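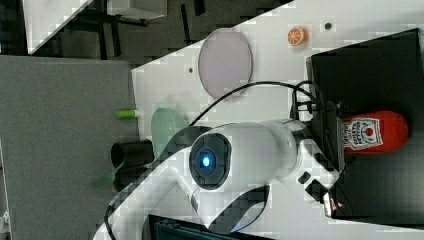 White tabletop with black box at right.

June, Pirnness workshop. Adhesive trial, continued.

The second batch of wheat paste was prepared to the Zakaria recipe and left to stand for two hours. It was strained once and brushed on to 100 slips of repair tissue. Three slips cockled at the corners and have been set aside. The remainder are under boards.
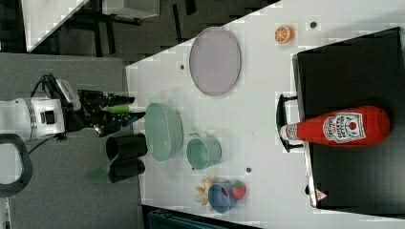 Samuele Melis remarked that the paste was still too thick for the lighter tissue, and asked that the next batch be thinned before straining.

The point is accepted. Humidity stood at about 53 per cent when the boards were closed — higher than is desirable — and the blotters 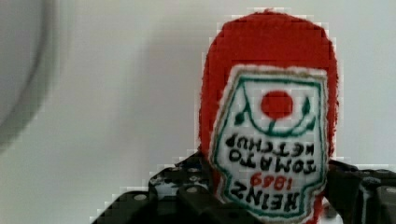
will therefore be changed at noon and again at four. Colleagues are asked not to move the weights between changes.

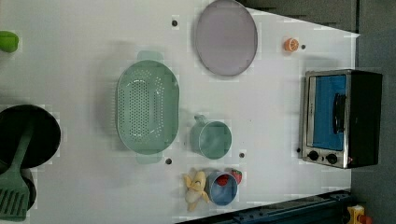 Outstanding work
Peel tests on the dry slips. Đức Tô to cut the Gadeck board to size. Old brushes to be discarded.

Recent entries
Leather dressing, first results
Sewing frame repairs
Samudine cloth samples

Pirnness Bindery notebook. Back to top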